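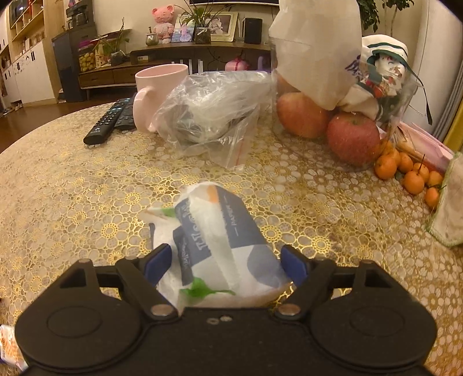
What should the second half of the grant be spent on? Two more hand-held grippers, a full set of spare finger pads and a proper stock of household items to practise with, in that order.

Home | Projects | Lultosier | Reports | Contact

Reading time: 2 minutes
Last updated: June

Lultosier: progress report to the Carnport fund
Prepared by Nkechi Uzor, with costs from Gerardo Negri

We've had a really good spring, and I'm glad to be writing this one! Collection in people's homes is well under way, and we have now worked in 9 of them. The tables, shelves and kitchens we're being lent are far more varied than anything we managed to set up at Parisi, and the arm is going to need that variety when it starts learning to tidy up after a meal.

Hand-held grippers

We own two. Both have been in use almost every day, which means that when one goes in for repair the timetable slips (it happened twice in May, and Elisa Bellini ended up doing her visits in the evenings). Lineck have quoted us 2,000 euros for a pair, with delivery in 6 weeks. Gerardo would like to order before the summer shutdown and I agree with him. With four grippers we could send two teams out at once and still keep one on the bench.

Finger pads

The pads wear faster than we budgeted for. Crinkly wrappers and soft packets are the hardest things we ask people to pick up, and a pad that has lost its grip spoils a whole afternoon of recordings before anyone notices. Fiorella Sorrentino now changes them on a fixed schedule and keeps a log. Please could we move the pads from "sundries" to a line of their own? It would make next year's figure much easier to work out.

Household items

This is the cheap part, and I'm very fond of it. Fruit, snack packets, mugs, remote controls, carrier bags, hats: ordinary things that cost next to nothing and teach us a great deal. Pierina Donati has drawn up a shopping list sorted by how squashy each thing is. Fresh fruit is bought on the day and left with the household afterwards.

What we are putting off

The second robot arm. We had it down for this year, but the one we have isn't yet short of work, and the money does more good in grippers. We'd like to carry that line over unspent and come back to it once the first training results are in.

What we need from you

- approval for the Lineck order
- a separate budget line for pads
- agreement to carry over the arm money

Gerardo has the quote and the pad log ready to send, and Elisa is already booking homes for the next round of visits.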